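4.2 Grasp planning over the sink

The planner runs in three stages. Brotar segments the top-down render and hands over one mask per object. Flatden turns each mask plus depth into a list of grasp candidates. The arm controller then takes the best one that clears the collision check. No retries inside a stage - if a stage comes back empty the whole cycle starts over from a fresh render.

Sink scenes get their own section because they broke most of our early assumptions. The counter is flat, the basin is not. In the first version the support plane was fit once per scene, so anything inside the basin was assigned the counter height and the fingers stopped high. We now fit a plane per region. Costs a little time, fixes the height error.

Small translucent items are the harder case. Figure 3 is a typical one: the item lies in the basin near the upper right, gripper over it, fingers slightly open. The highlight on it is brighter than anything else on the item, and Brotar tends to draw the mask around the highlight and drop the rest. A grasp center computed from that mask is off to one side. Our workaround is to grow the mask along the depth edge before passing it on. Growing is capped, otherwise it leaks into the rim of the sink.

Figure 3. Simulated kitchen counter, top view, gripper above a small translucent item in the sink basin.
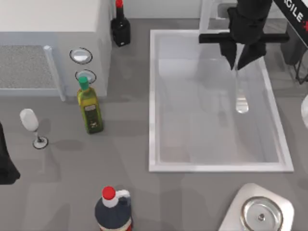
4.3 Collision checking

Each candidate is checked against the full scene, not only the basin. The gripper crossbar is wide compared to the fingers, and its the crossbar that rules out most candidates close to the faucet. We sweep the whole hand along the approach line and reject on any contact. Wrist rotation is sampled at fixed steps, then the survivors are ranked by clearance.

Tall items on the counter matter too. Bottles near the sink are modeled as upright boxes from their masks, padded on all sides. Crude but quick. A wine glass on its side does not fit the box model well - the box covers a lot of empty space next to the stem - so for stemware we fall back to the raw mesh. Wire racks are filled in solid. This loses some valid grasps near the rack and we accept it.

4.4 Test set and settings

The tuning set has 3,080 rendered scenes, of which 843 have at least one target inside the basin. Evaluation scenes are kept separate, 400 in total, with object layouts drawn from a different seed. All scenes come out of the Tallex generator with the same lighting preset. Candidates per object are limited to 98; going higher slowed the check and did not change wich grasp was picked in the cases we looked at.

Random seeds, mask growth cap and padding values are listed in the appendix. The mesh fallback was written by Rebecca Donati and is in the Morelli branch of the code, not yet merged. Results with the fallback turned off are reported seperately in Section 5.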